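Ticket: Budget export from Nudness leaves out costs, cycle rate can't be explained
Raised by: Saturnino Montes, purchasing, Utex
Handled by: Ruben Martens, Fistora support
Product: Nudness cell planner, costing module
Priority: Normal (customer asked for High)
Status: Open, waiting on supplier

Last updated: Monday, 16:40

Opening note, S. Montes

We are planning a two-arm bench for sorting and shelving small parts, and were told to use Nudness to draw it up and cost it before asking for a firm quote. I have done that. The total on the costing screen and the total in the spreadsheet it exports are different, and the spreadsheet is the lower of the two. I have now run the export several times on the same project and had the same result each time.

The difference is £4000. I found it by printing both and going down them with a pencil. The whole guarding and floor fixing line is on the screen and is missing from the spreadsheet. It isn't zero or blank, the row just isn't there, and the total at the bottom adds up perfectly well without it. Anybody reading only the spreadsheet would have no reason to suspect anything.

Our finance people only read the spreadsheet. If I had sent it up as it was, I'd have had approval for a bench I couldn't afford to bolt down.

Second matter, same ticket because it is the same project. The summary page says the bench will do 132 cycles an hour. I would like to know where that number comes from. I didn't type it in.

Reply, R. Martens

Thanks for the detail. Could you try clearing the project cache (Project, Tools, Clear cached costs) and exporting again? Please also check that you are on the current release, as there was a fix to the export in December.

The cycle rate is worked out from the simulated task, so it should match what you see when you play the task through.

S. Montes

Cleared the cache. Exported again. Row still missing. I am on the current release, which I know because it wouldn't let me open the project until I had installed it.

On the cycle rate, I don't find "it comes from the simulation" much of an answer. What is in the simulation? Does it include somebody walking over with a new tray? Does it include the part being dropped? In my experience these things are dropped.

R. Martens

Understood. Could you send the project file and tell me how the guarding line was added? There are two ways, from the catalogue or as a free text cost, and they are stored differently.

S. Montes

File attached. The guarding line was added as free text because the catalogue doesn't have the guarding we use. It has yours.

R. Martens

I can reproduce this. Steps, so we both have them written down:

1. Open the project and go to Costing.
2. Add a free text cost and put it under Installation.
3. Save, close, reopen.
4. Export to spreadsheet.

The row is lost at step 4. If the same cost is placed under Equipment it exports correctly. I've passed this to the development team. Workaround for now: put all free text costs under Equipment.

S. Montes

The workaround does work, I will give you that. The row came through and both totals agree.

It has a side effect you may want to put in the notes. Equipment is written off over several years in our budget and installation is not. Moving guarding into Equipment makes the first year look cheaper than it will be. I have put a comment beside it in the spreadsheet in capital letters, but comments get lost when people copy figures into their own sheets, and they always do copy them into their own sheets.

I would rather have a fix than a workaround. Is there a date for one?

R. Martens

No date yet. I'll add it here when I have one.

S. Montes

While we wait, I went through the rest of the costing more carefully than I had meant to. Things I couldn't find in the total at all, on the screen or in the export:

- spare gripper fingers
- the yearly licence for the planner itself after the first year
- training for the evening shift (there is a line for "operator training", one session, and it assumes everybody is there at the same time of day)
- anybody's time to teach the bench a new part

The licence one annoyed me. I rang your sales desk and was told it is "up to £2000" a year depending on how many people use it. So your own tool leaves its own price out of the running costs.

R. Martens

The costing module covers capital items by default. Running costs are on a separate tab which is switched off in new projects. To switch it on: Settings, Costing, Show running costs. You should then see the licence, servicing and consumables.

S. Montes

Switched on. Licence and servicing are there. Consumables is there with nothing in it. The licence is filled in at the lowest price, for a single user, although the project has me and our engineer both logged in to it.

May I suggest the tab is switched on for everyone from the start. A person who is going to ask for money needs it more than anyone, and that person is the least likely to go looking in Settings.

R. Martens

I've logged that as a feature request. I can't promise it will be taken up.

S. Montes

Back to the cycle rate, as I don't want it forgotten under the other business.

Our engineer and I played the task through slowly, stopping and starting. The right arm does the picking up and the left arm is supposed to deal with the tray. Every part in the simulation is exactly where it was last time, the light never changes, and the table is bare apart from what the task needs. I've been in our workshop at four in the afternoon and it doesn't look like that.

I am not saying the software is bad. It stopped us ordering a bench that was too short for both arms to swing, and that alone was worth the bother. My objection is to a number on a summary page with no word beside it about what was assumed, because that number goes straight into the payback sum. Finance divide by it. 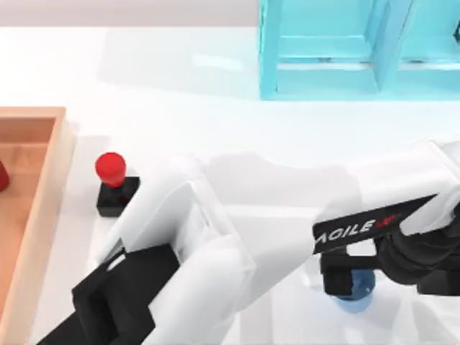 Can we put the simulated cycle rate into the budget request as it stands?

Use it as an upper limit only, and base the payback sum on a rate measured with your own parts on a real bench, or on a lower figure that your engineer is willing to sign.

R. Martens, continued

To add to that: the summary figure assumes no failed picks, no tray changes and no stops. It can be changed under Task, Rate, Allowances, where each of these has its own box. All of the boxes start at zero. I agree that the summary page should say so, and I've raised it with the development team as a separate item from the export fault.

S. Montes

Thank you. That is the first answer on this that I could repeat to somebody else in the building.

We have filled in the allowances with our engineer's guesses and the payback has got a good deal longer. It isn't hopeless, but it is no longer the cheerful number on the first printout. I've kept the first printout.

For the sake of fairness we also asked Vidal for a price on a similar bench. They don't have a planner, they sent a man with a tape measure. His quote had guarding in it. It didn't have a cycle rate in it at all, and when I asked he said he would want to see the parts first. I can't decide whether that is better or just a different way of not telling me.

Their delivery time is longer than yours on paper. Yours says 7 weeks in the planner. Please confirm whether that is from order, from deposit, or from the day the drawings are agreed, as I have been caught by that before with other suppliers.

R. Martens

From the day the drawings are agreed. I've checked this with sales. The planner only says "lead time", so I can see why you asked.

S. Montes

As I thought. Then it isn't 7 weeks for my purposes, because our drawings have never been agreed with anybody on the first go. I'll put a longer period in the plan and move the electrical work to suit.

Please could sales also put the following in writing with the quote, so that I'm not relying on a ticket:

- what the delivery time runs from
- the licence price for two users, not the single user price
- whether the gripper fingers are covered by the warranty or treated as wearing parts
- whether a trial with our own parts can be done before the deposit is paid, and who pays for it

The last one matters most. If it can't be done I shall recommend that we hold the money over and look again.

R. Martens

Sent to sales with your wording. They've asked for samples of each part you want handled, including worn or damaged ones if you accept those in normal work. A trial before deposit is possible but has to be approved by the regional manager. I don't have that approval yet.

Export fault: the development team have confirmed it and are testing a fix. Still no release date. I've left the ticket open under your name, and the workaround stays in place until the fix is out.

S. Montes

Samples will go out by courier tomorrow morning, worn ones included and marked with tape. Please don't close this ticket when the export is fixed. The allowances and the licence price are still outstanding, and the budget request stays on my desk until I have the trial answer from sales.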